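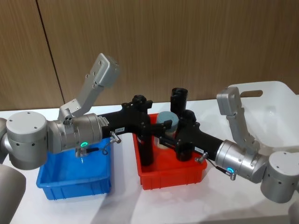 Page last changed: Tuesday, February 25, 2025

Wanted: people who doubt their own tidying

Hinard is looking for 30 households in Nallirwood to take part in a small study of clutter. You will have read that a clear kitchen drawer lowers your blood pressure, mends your marriage and helps you sleep. We have read it too, and we would like to see some evidence.

Marlene Coutinho has gone through 108 articles and book chapters on home organising. She found 19 that measured anything at all, and most of those asked people how they felt the same afternoon. Ask anyone on the afternoon they have cleared a cupboard and they will say they feel marvellous. We want to ask in week six.

What you would do: keep a short diary through March and into April, let us visit twice, and sort one cupboard or drawer by a method we give you. Half of you will be told to leave it alone. You may not swap groups, however bad the drawer.

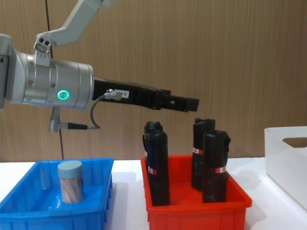

Sorting methods come with a lot of kit to buy, and we are wary of that as well. You will not be asked to buy any. If you already own something like the red plastic tray in the photo, use it; a shoebox lid will do the same job. Please don't go out and get matching sets on our account.

There is a payment of £30 after the second visit. We make no promise that you will feel calmer.

You should be over 18, live in Nallirwood and have a cupboard you avoid opening. Professional organisers can't take part. Neither can anyone selling storage.

To apply, write to Lauri Eskola at the Hinard office, Toledo House, and tell us in a few lines what is in the cupboard. Guesses are fine.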